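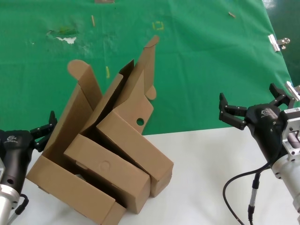 Ticket: permit portal rejects our application at the site plan step
Status: open, waiting on clerk's office
Opened by: Parvaneh Jalali, Hokevham Tenants' Association

Hi again, me with the rally permit! Quick recap for whoever picks this up. We're a tenants' group in Hokevham and we're trying to get a public assembly permit for a rally outside town hall in June, against the new rule that makes small groups carry their own event insurance. The town moved all the permits onto the Parsa portal this spring, so paper forms are out (I asked, very nicely, at the counter).

What happens: I fill in the first pages fine. Group name, contact, expected crowd of 65, sound equipment, yes, one small speaker. Then I get to page 7, the site plan, and upload the PDF. The bar goes all the way across, the page blinks, and I'm back at the login screen with "Your session has ended." When I log in again the draft is there but the site plan box is blank.

Things I've tried so far:

Different browser. Same thing.

My sister's laptop, on her internet instead of mine. Same thing, only slower.

Shrinking the PDF. The help page says there's a size limit but doesn't say what it is, so I cut ours down to 2 pages, just the sidewalk map and the list of marshals. No luck.

Saving the map as a picture and uploading that. This one got me a brand new message, "Location not eligible for assembly," and I got pretty worried, so please tell me if that's a real decision or just the portal being confused!
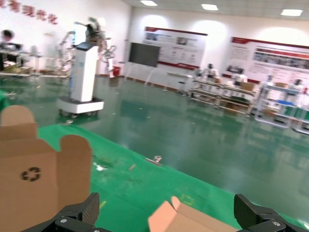 I did find one odd thing while I was poking around. The location menu lists the town hall steps under Kandedbridge Road, but the building's front door is on Woltbridge Street, and that's the address on our map. If I pick Kandedbridge the form lets me continue. If I type in Woltbridge it gives me the "not eligible" line before I even get to the upload. Could that be what's tripping it?

Update, 4:40 p.m.: support wrote back asking me to clear my cookies. Done, logged in fresh, picked Kandedbridge, uploaded the PDF. Kicked out again, so now it's happened with both addresses.

Update, next morning: got through on the phone (yay!). The woman there could see 2 drafts under my name, and I only ever meant to make one. She thinks the portal is trying to attach the site plan to the older draft, which is locked. She can't delete it from her end, so she's passed it to the clerk.

What I need, please: the old draft removed, and something in writing that our filing date is the day I first tried.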